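Ticket: Live scorecard stuck on 100 after a batter's milestone
Product: Scanlon scoring app, club edition
Opened by: Ayana Tefera, Hindanden Cricket Club
Handled by: Ingvar Steinarsdóttir, Stelum support
Status: Resolved, follow-up noted

Ayana Tefera, 2:10 pm
Hi team! First off, we love the scorecard, and half our members' families follow the games on it now. But we had a strange one in our match against Dakari this afternoon. Our number three got to her hundred (her first ever, the whole bank was up and yelling) and the public page has sat on 100 for her ever since. The scorer's tablet is fine and has her well past it. Team total on the public page is still moving, so the batters' scores no longer add up to the total, and I have grandparents overseas messaging me to ask if she's out!

Things I've tried so far:
Refreshed the public page on two phones and a laptop
Signed out and back in on the tablet
Undid the last ball and entered it again

No change with any of those.
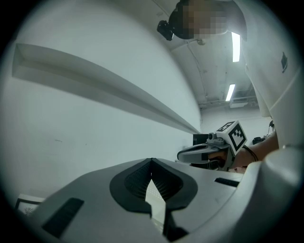 Light gray gripper, black V-shaped cutout

Ingvar Steinarsdóttir, 2:24 pm
Hi Ayana, and what a day to get a first hundred! Please pass on a well done from me. Thank you for the list too, it saves us both a lot of back and forth.

Please don't undo any more balls for now. The tablet holds the true record and I'd like to keep it clean while we look. Could you open Match, then Sync, and tell me what it says next to "Batter events" and next to "Team events"? They go out in separate queues, so one can stall while the other carries on happily.

Ayana Tefera, 2:31 pm
Oh, interesting. Team events says "Up to date". Batter events says "Waiting" with a little orange dot, and under it "Held at milestone card".

Ingvar Steinarsdóttir, 2:37 pm
Brilliant, that's the clue I was hoping for. When a batter reaches 50 or 100 the app makes a milestone card for the public page. If the player's profile has a nickname with a character the card can't print, the card fails and everything behind it in the batter queue waits. Does her profile have anything unusual in the nickname box?

Ayana Tefera, 2:40 pm
Ha! Yes. Her teammates put a duck emoji in there after she got out first ball in February. It has been there ever since and she refuses to let anyone take it out.

Ingvar Steinarsdóttir, 2:46 pm
I'm sorry to break up a tradition, but the duck has to go, at least for today. Steps:

1. On the tablet, open Squad and tap her name.
2. Clear the nickname box and save.
3. Go back to Match, then Sync, and press and hold "Batter events" until the menu opens.
4. Choose "Rebuild card", then "Send queue".

Leave the tablet awake while it sends. Your scorer can keep entering balls the whole time. 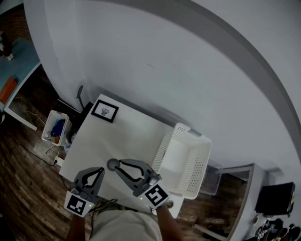 Two dark gray grippers over a white table

Ayana Tefera, 2:58 pm
It worked!! The public page jumped straight from 100 to her real score and the card popped up with her name on it. Our total ticked past 300 a couple of overs later and everything matched. The scorer did a little fist pump — I think she was more worried than she let on.

One leftover question. Her season runs show as 985 on the club page, and by our book that leaves out everything she made after the hundred today. Is that stuck too?

Ingvar Steinarsdóttir, 3:05 pm
Lovely news! The season page is only rebuilt when a match is closed, or when someone with admin rights asks for it. It picked up her score while the queue was held. Close the match as normal at the end of play and it will correct itself. If it still says 985 tomorrow morning, reply on this ticket and I'll run it by hand.

I've also logged the nickname problem with our developers. Two requests went in: the card should skip characters it can't print, and a failed card shouldn't hold up the batter queue.

Ayana Tefera, 7:42 pm
Match closed, season page updated, and she's past a thousand for the season! We only noticed thanks to this ticket, so there was a second round of cheering in the clubhouse. Thank you so much, Ingvar. She would like it on record that she wants her duck back.

Ingvar Steinarsdóttir, 7:50 pm
A thousand runs, fantastic! Duck request added to the developer note. Closing this one as resolved; replying will open it again.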